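Ovstead Household Electricity Diary

README for the public release, last updated January 5, 2023

Hello, and thank you for downloading the Ovstead diary! This file is meant to be read before you open the tables, and I know that most people won't do that (I never do either), but there are a couple of odd corners in this data that will cost you an afternoon if you meet them unprepared. If you are in a hurry, skip down to "Known problems" and come back for the rest with a cup of coffee.

What this is

The diary is a collection of written records kept by 30 households in and near Ovstead, who agreed to note down what they plugged in at home, in which room, and for how long. Alongside the notes we have meter readings for the same homes, taken morning and evening. There are 615 diary pages in all, typed up from paper, and every page keeps its original wording in one column with our tidied version next to it. I am very fond of the original wording, and I hope you will look at it now and then. People write wonderful things about their toasters.

The project began as a small side piece of the Kerbridge housing survey, which asked plenty about windows and insulation and hardly anything about what people do with their outlets. We wanted to fill that gap in a friendly way, with pencils and printed booklets, and it grew from there.

What's in the folder

diary.csv has one row per entry, with the home code, room, appliance, start time, end time and both versions of the note.
meters.csv has the morning and evening readings in kilowatt-hours.
homes.csv has the basics for each home: type of building, number of rooms, kind of heating, and how many people usually sleep there.
appliances.csv is our lookup list, so that "the telly," "TV" and "big screen" all end up in the same place.
booklet.pdf is the blank diary, in case you would like to run something similar where you live. Please do!

How appliances and outlets are recorded

Every entry says whether the appliance was plugged straight into the wall or into something in between. We call the second kind "shared," and it covers power strips, cube-shaped blocks, extension cords and anything else with several sockets on it. If a household used a strip plugged into another strip (it happens), the entry is still marked "shared" and the chain is spelled out in the notes column. 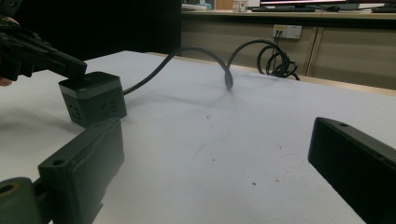
A cube-shaped power strip on a tabletop, with its cord looping back toward a wall outlet. Recorded as "shared."

A shared outlet gets its own short code within each home, such as S1 or S2, and keeps that code even when it moves from room to room. That turned out to be useful, as blocks and strips wander around a house much more than lamps do. The room column always gives the room where the appliance was used, so an extension cord running from the hall into the bedroom counts as bedroom.

Cleaning

Spelling was corrected in the tidied column only. Times written as "after supper" or "till bedtime" were left blank in the start and end columns, with the words kept in the note. We matched appliances to the lookup list using Plokus, a little script that suggests a match and waits for a person to say yes or no. Any entry without a good match is coded 1000, meaning "other," and you'll want to filter those out before adding anything up.

Known problems

Meter readings for the Amaral Street apartments are shared between neighbors on the same landing, so please don't treat them as belonging to a single home. The shared_meter column in homes.csv marks them.

The booklets ran out of lines on busy days. When a page has exactly 20 entries, that is the last printed line, and there may well have been more going on that evening than we know about.

Clocks changed in March, and a few homes carried on with the old time for a while. We haven't shifted anything.

Phone chargers are badly undercounted. Most people leave them plugged in all year and stopped noticing them by the second page.

Privacy

Home codes were shuffled before release, and names, street numbers and remarks about visitors were removed from both note columns. If you come across something we missed, please write to the project address in the contact file and we'll put out a corrected version.

Use and credit

You are welcome to use, copy and adapt the diary for any purpose, including teaching, as long as you mention the Ovstead Household Electricity Diary by name. If you make a chart out of it, we would dearly love to see it.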